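Totham Repair School, Tornden
Evening course coordinator wanted (part time), and call for learners for the new season

Published December 11, 2021

We are a small school in Tornden where adults learn to repair the things they have at home. We teach sewing machines, bicycles, lamps, radios and desktop computers. The school was opened by two families who had a shop on the same street, and we still use the old shop counter as our reception. We now look for one person to coordinate our evening courses, and at the same time we open the list for learners. Please read the part that concerns you. Some people will maybe want to read both.

About the school

Our courses take place in the evening, when people are finished with work and children are fed. A course has 10 meetings. Groups are small, and learners sit together at long benches and help each other a lot. Many of our learners came to this country as adults, as I did also, and for them the course is a place to practice English without being afraid of mistakes. A person who cannot explain a broken zipper in English can point to it, and after some weeks she explains it very well.

We do not give a state diploma. We give a letter which says what you have learned, and several employers in Tornden and in Olludell know our letter and accept it when they look for trainees.

The computer course is the one with the longest waiting list. Learners open a used desktop machine, learn the names of the parts, take them out, clean them and put them back. The other popular course is sewing machines, where we have more machines than chairs.

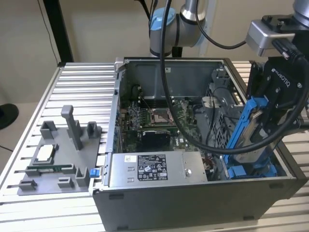
The coordinator position

The position is 70 percent of full time, with a contract for one year and the wish from our side to continue after it. You will work four evenings a week and one morning, when we meet as a team and drink too much coffee.

Your tasks will be:

Make the timetable for all evening courses and keep it correct when a teacher is sick.

Answer the telephone and the e-mails of learners, in simple and friendly language.

Meet every new learner for a short talk before the course, so that he or she comes into the right group.

Order materials and spare parts, and keep the list of what we have. The list at this moment is a notebook. You may keep the notebook or change it to something better, but please talk with the teachers before you change it.

Collect donated machines from households in Tornden. A driving license is necessary for this part. The van belongs to the school, and its second gear needs some patience.

Write a short report for our board in June.

What we ask from you

You have worked with adult learners before, paid or unpaid. You can write a clear e-mail. You stay calm when three people talk to you at once, which happens at the counter on every first evening of a course. You do not need to be a repair person yourself — but you should be curious about it, and in the first months we will ask you to sit in each course for one meeting.

A second language is welcome. At present our learners speak mostly Ukrainian, Spanish and Polish among themselves, and also English of all kinds.

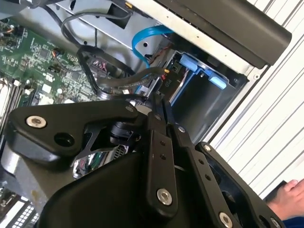
We do not ask for a university degree. If you have one, we are happy for you, but we will read the letter of everybody with the same attention. People who were out of work for a long time, for health or family or any other cause, are warmly invited to apply. You do not have to explain the years in between.

What we offer

A salary according to the scale for community education, which we send to you on request together with the full description of the position. Five weeks of vacation. A free place for you in one course each season. A room with a window, shared with our bookkeeper, who is quiet. The building has a ramp at the side entrance and a toilet with wide door on the ground floor. The store room is unfortunately in the basement and there is no elevator, so if stairs are difficult for you, tell us and we will divide the work in another way.

How to apply

Write us a letter of one page. Tell us what you have done, and tell us one time when you helped a person to learn something which was hard for them. Add a list of your jobs and schools, without photo please. Bring the letter to the counter or send it by post to Totham Repair School, Nazarenko House, Tornden, with the word "Coordinator" on the envelope. Denise Stockdale, who had this position before and now goes to retirement, will read all letters together with me. We invite 5 people for a conversation, and all others will receive an answer also.

Call for learners

For the new season we have 40 places in all courses together. You can apply if you are over eighteen and live in Tornden, in Olludell or in the villages between. You do not need any experience. Tools are provided by the school, and you may bring your own screwdrivers if you love them.

To apply, come to the counter and fill in the yellow form. Write on the form which course you want first, and which second. If the course you want is full, we put your name on the list for next time and you go before new people. The fee depends on your income, and there is a box on the form for people who cannot pay now. Mark the box and we will talk about it in private.

Please come to the first meeting of the course. If you miss it without calling, we give the place to the next person on the list. In the later meetings it is possible to miss two.

Wear clothes which can become dirty. Long hair should be tied back in the bicycle and sewing machine groups. Tea is free, cookies are from whoever brings them.

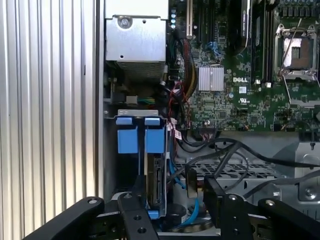 Inside a desktop computer, with its green Dell motherboard and the power supply.

Questions about the position or about the courses can be asked at the counter on any course evening before the lessons begin, or by post to the same address. If you prefer to speak Ukrainian, ask for me.

Zlata Symonenko
Head of courses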